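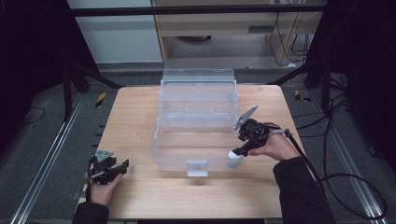 Assessing Used Laptop Computers Sold Without a Guarantee of Function

Final Project Report
Department of Computer Technology, Mamstead College
Project group: Ladi Babalola, Folasade Anozie, Suleiman Yusuf
Project supervisor: Amarachi Nwankwo
External adviser: Kalliopi Kos, Osagie Computer Repair

1. Summary

This report presents the results of a one-term project on used laptop computers offered for sale in untested or partly tested condition. The group bought 27 laptops through online listings and local sellers, examined each one under a fixed procedure, and compared its real condition with the condition stated by the seller. Of the 27 machines, 17 were returned to full working order within the spending limit set at the start of the project. The remaining ten were used for parts or sent for recycling. The group recommends that the department adopt the inspection procedure for its own purchases of used equipment, with the changes listed in Section 7.

2. Background

The college lends laptops to students who do not own one. Demand for these loans is highest in the first weeks of each term, and the loan desk has not been able to meet it with new machines alone. The department therefore asked whether older business laptops could be bought at low cost and repaired by students as part of their course work.

Listings for such machines are often short. A typical listing gives the processor, the screen size and the amount of memory, followed by a phrase such as "powers on, not tested further." The buyer has little basis for judging whether the fault is a missing drive, a worn battery or a failed main board. The purpose of the project was to find out how much can be learned from a listing before purchase, and how much time is needed to reach a firm decision on a machine after it arrives.

3. Scope and Limits

Only laptops with a 64-bit processor and a replaceable storage drive were considered. Machines with a memory limit under eight gigabytes were excluded, as were tablets and laptops with detachable keyboards. Purchases were limited to machines described by the seller as untested, partly tested, or sold as is.

The spending limit for parts was set at 25 dollars per machine, not including the purchase price. Drives and memory modules already held in the department's stock were not charged against this limit. Labor was recorded but not priced.

The group did not attempt board-level repair. A machine that required soldering on the main board was counted as not repairable for the purposes of this report, even where Ms. Kos advised that a professional shop could have repaired it.

4. Method

4.1 Intake

Each machine was given a number on arrival and entered in a shared spreadsheet. The entry included the full text of the listing, the purchase price, and a note of any visible damage. The power adapter, if one was supplied, was tested separately with a meter before it was connected to the laptop. Batteries were removed where the design allowed it. Any battery that showed swelling was set aside for disposal, and no further test was made with it in place.

4.2 First power test

The first power test was made without a battery, using a department adapter of the correct rating. The tester recorded whether the machine showed an indicator light, ran its fan, and displayed an image on the built-in screen. If no image appeared, an external monitor was connected. Machines that gave no response were opened and tested again with one memory module, then with the other.

4.3 Hardware tests

Machines that passed the first power test were started from a USB drive prepared by Mr. Yusuf. The drive carried a memory test, a drive health report and a keyboard test. The memory test was run for one complete pass. Wireless networking, speakers, camera, ports and hinges were then checked by hand against a printed form.

All storage drives were erased before reuse. Drives that could not be erased completely were removed and destroyed by the college's regular contractor.

4.4 Load test

Repaired machines were placed under continuous processor load for two hours, with the temperature logged by Vavis, a small program written by Ms. Anozie for this project. A machine passed if it did not shut down and did not reduce its speed for more than five minutes in total. Machines that failed were cleaned, fitted with new thermal paste, and tested once more.

5. Results

5.1 Accuracy of listings

Listings were more reliable on specifications than on condition. The processor named in the listing was correct in every case. The amount of memory was wrong in four cases, and in three of these a module had been removed before sale.

The phrase "powers on" proved to be of limited value. Some machines sold with this description started normally and lacked only a drive. Others lit an indicator and did nothing more. Photographs of a lit screen showing the setup menu were a much better guide, and every machine sold with such a photograph passed the first power test.

5.2 Faults found

The most common faults were a missing drive, a worn battery and a damaged keyboard. These were also the cheapest to correct. Cracked hinges were less frequent but took the most time, as the screen assembly had to be removed and the replacement part was often available only from another broken machine of the same model.

Six of the ten rejected machines had main board faults. Two had firmware passwords that could not be cleared by a method open to the group. The last two had screen faults for which a replacement panel would have exceeded the spending limit.

5.3 Temperature

Five machines failed the first load test. All five passed after cleaning and new thermal paste. The Vavis logs recorded more than 4000 temperature readings for the repaired machines and have been stored on the department server with the spreadsheet.

6. Discussion

The proportion of machines returned to use was higher than the group had expected in its proposal. Part of the difference may be due to the selection of business models, for which service manuals and spare parts are easy to obtain. The results should not be applied to thin consumer laptops, where memory is often fixed to the board and the battery is glued in place.

The group also notes that the order of tests had a clear effect on time spent. In the first weeks, members tended to replace a missing drive and install an operating system before testing the keyboard and ports. On two occasions a full installation was completed on a machine that was later rejected. From the fourth week on, no software was installed until the hardware form had been signed.

Record keeping was uneven early in the project. Several purchase prices had to be recovered from payment receipts, and labor times for the first three machines are estimates. These machines were left out of the calculation of labor time.

A comparison with the Gurka method, the checklist formerly used in the department, was planned but not completed. That checklist assumes that the machine has a working optical drive, and most of the laptops in this project did not have one.

7. Recommendations

The department should buy untested machines only where the listing includes a photograph of the screen in operation, or where the price is low enough to justify purchase for parts alone.

Sellers should be asked before purchase whether a firmware password is set. The question should be put in writing.

Two machines of the same model should be bought together where possible - the second often supplies the hinge, keyboard or cover needed by the first.

The printed hardware form should be revised to include a separate line for each USB port. The present form has a single line, and a failed port was missed on one machine until the final check.

8. Acknowledgments

The group thanks Ms. Nwankwo for her supervision and for the use of the hardware laboratory on Friday afternoons. Ms. Kos reviewed the test procedure and gave advice on hinge repair. Spare keyboards were supplied at cost by Osagie Computer Repair.

Appendix A: Division of Work

Ladi Babalola: purchasing, intake records, Sections 1 to 3 and Section 5.1.
Folasade Anozie: Vavis program, load tests, Sections 4.4 and 5.3.
Suleiman Yusuf: test drive, hardware tests, repairs, all remaining sections.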